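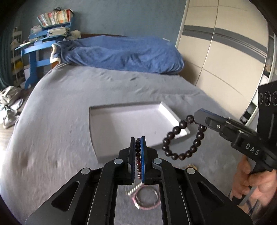

By Edivaldo Siqueira and Cleiton Siqueira
Project report, January

Our task was sorting jewelry with two hand-held grippers, one in each hand, so that a robot could later learn the moves from us. We called the project Tuvo, and we loved working on it!

Beads are great fun to pick up and really hard to let go of neatly. A strand swings – then it sags, and you have to wait before lowering it to the tray. Closing the blue pads slowly helped a lot. Bracelets lying on top of each other were the toughest, so we gave them extra practice.

We recorded 684 demonstrations and threw out 58 where a piece slipped or we bumped the tray. Cleiton got much smoother after the first evening (Edivaldo is still catching up). Next we want to train on the full set and try clasps.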